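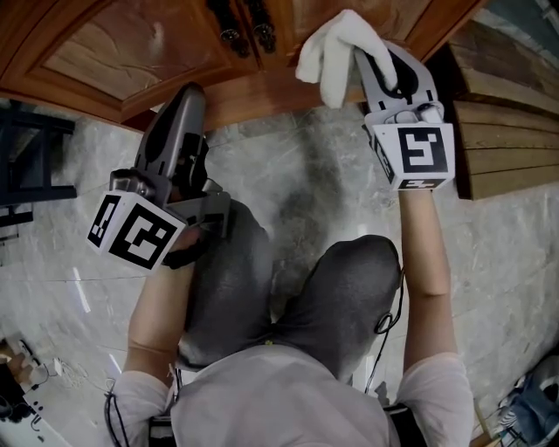 The Bravlow contract covered 2,422 square yards of turf, two hedges and a pond. It ran from the first mowing to the last leaf pickup, and it was renewed each February by letter. The letter for this year had not come.

The groundskeeper read the contract again on the tailgate of the truck, parked on the Kirkville road with the engine off. Section 5 said that service would continue on existing terms unless either party gave notice in writing. No notice had been given. Section 6 covered fertilizer. The groundskeeper put the contract back in the door pocket and unloaded the mower.

The blade was set at three inches. The owner of Bravlow had always wanted it lower. Each spring there was a talk about it at the kitchen door, and each spring the groundskeeper explained that fescue cut below two and a half inches would thin out by July and let the crabgrass in. The owner would listen, say that it had been shorter in her father's time, and sign the work sheet.

The kitchen door was shut. The shades were down on the south side of the house and up on the north side, which was the reverse of the usual arrangement. The groundskeeper noted this on the work sheet under Site Conditions, then crossed it out. The line was meant for drainage.

The front lawn took fifty minutes. Growth was uneven. Along the drive the grass had come in thick and dark, and under the maple it had hardly started. There was a strip near the pond, the width of a person, where it was pressed flat. The strip ran from the side gate to the water and stopped at the iron bench. The groundskeeper mowed up to it, lifted the deck, and went around.

A soil test was due. The kit called for ten cores at a depth of four inches, mixed in a clean bucket. Nine of them came up as expected, brown loam over yellow clay. The tenth, taken beside the bench, brought up a bulb. It was a small one, firm, with the skin still on and a white shoot half an inch long. There had never been bulbs at Bravlow. The planting plan, drawn up by Prenitz when the pond was dug, showed nothing in that bed but edging stone.

The groundskeeper probed the ground with a screwdriver at six-inch spacing and found more. They had been set at the correct depth, in rows, over a stretch of lawn that was mowed every eight days from April to November. Whoever put them in had lifted the sod in squares and laid it back so well that the joints had closed. It was good work. It would have taken most of the fall.

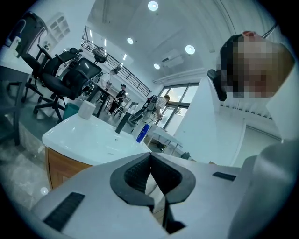
Photo: Dauda

The bulb went back in the hole, shoot up, and the core was packed over it by hand.

There was a practical problem. Bulb foliage has to stand until it yellows, six weeks at the least, or the bulb can't store enough to flower again. A lawn that has to stand six weeks in spring is not a lawn under the terms of the contract. Section 2 gave a maximum height of four inches, and a penalty for each visit on which it was exceeded. The owner could waive this in writing.

The groundskeeper knocked at the kitchen door and waited. Then the groundskeeper walked around to the front and rang the bell, which could be heard going off somewhere at the back of the house. A delivery notice was stuck in the frame. It was from a nursery. It said that an order of 200 had been left by the side gate in the owner's absence, and it had faded to the point where the date could not be read.

Back at the truck, the groundskeeper filled in the work sheet. Mowed front, sides and drive edge. Ten cores taken. Pond clear. Under Areas Not Serviced the groundskeeper wrote: bench to side gate, held until June. Under Reason there was room for one line. The groundskeeper wrote "owner's planting" and drew the usual box for a signature.

The sheet went under the kitchen door, as it always did when she was out. It slid about halfway and met something, and then it slid the rest of the way.

The groundskeeper stayed on the step for a minute - the engine of the mower was ticking as it cooled - and then went to rake the clippings off the drive.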